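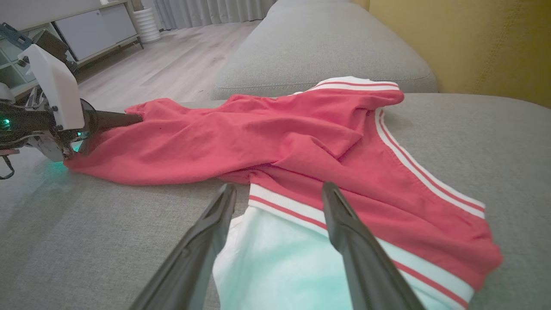

Figure 2. Clothing on a sofa, including a red garment with striped trim.

4.3 Absence on resit days

The rules for resit examinations in the Brikport school district changed in the year before our fieldwork. Until then a pupil who had missed a main paper could sit it again only in the school where they were enrolled. Under the new rules the resit is held in one of a small number of shared centres, and the pupil is told which centre by letter. The district office gave two reasons in its circular to heads: the cost of opening every building for a handful of candidates, and complaints that marking was not the same from school to school. Our interest is in what the change did to attendance.

We used the attendance registers for the October session, which list 789 pupils entered for at least one resit paper. Each entry carries the home school, the centre, the paper, and a mark for present or absent. Where a pupil was entered for more than one paper we took the first only, so that each pupil counts once. The registers do not give a reason for absence. For that we relied on interviews, described in section 3, with 27 families and with teachers at the Dodska and Bensaid centres.

Of the pupils entered, 61 did not come to their first paper. They were not spread evenly. Pupils whose centre was their own school were seldom absent. Most of the absences were among pupils who had to cross the river to Dodska, where the morning papers began before the first direct bus arrived. The Bensaid centre drew pupils from a wider area but had fewer absences, and the teachers there put this down to the later start. We cannot test that claim with one session, as the two centres also differed in the papers they held.

The interviews point to the letter as a second cause. In several homes it had been read as a general notice and put aside, and the name of the centre was in the lower half of the page under the list of permitted equipment. One mother said she had driven her son to his usual school and found the gate locked. A father who worked nights had the right centre but the wrong day. Two families said that no letter had come at all. The district office told us that all letters were posted on the same date, and we have no means of settling the matter.

Pupils themselves spoke more about the room than about the journey. They did not know the invigilators, and some did not know where they could leave a bag or whether they would be let out to use the toilet. A girl in her tenth year of school said she had stood in the wrong queue for most of the time before the paper and went in upset. She is marked present, so her case does not appear in the figures above. We mention it as a limit of the registers: they record who was in the room at the start and nothing of how they got there.

Teachers were divided on whether the shared centres should be kept. Those at small schools were glad to be free of a duty that had taken up a full day for one or two candidates. Those at larger schools said they had lost the chance to speak to a nervous pupil before a paper. Hanane Benjelloun, who had run resits at her own school under the old rules, described phoning pupils at home on the morning if they had not turned up by the time the papers were counted out. No one at the centres had the home numbers. She thought this one call had made more difference than anything else the school did, though no record was kept of how often it was made.

The exemption process also affects the count. A pupil with a medical note may ask for a further date, and if the request is granted the entry is removed from the register. Requests made after the paper are handled by hand and the register is not always corrected. Younes Hegazy and Chanida Hemmin checked the absent entries against the file of late requests and found that some had been granted without any change to the register. We have left these pupils in the absent group, as they did miss the paper, but a reader comparing our figure with the district's own should expect the district's to be lower.

Hajji and Samir, in their earlier study of the Caltach schools, found that absence from resits followed absence in the ordinary school year very closely. We see the same pattern for pupils who sat in their own school. For those sent elsewhere it is weaker, and a number of the absent pupils at Dodska had good attendance up to the main session. This suggests that the move to shared centres brought in a group of absentees who would have sat the paper under the old rules. How large that group is cannot be worked out from one session, and we return to the question in section 5 with the spring registers.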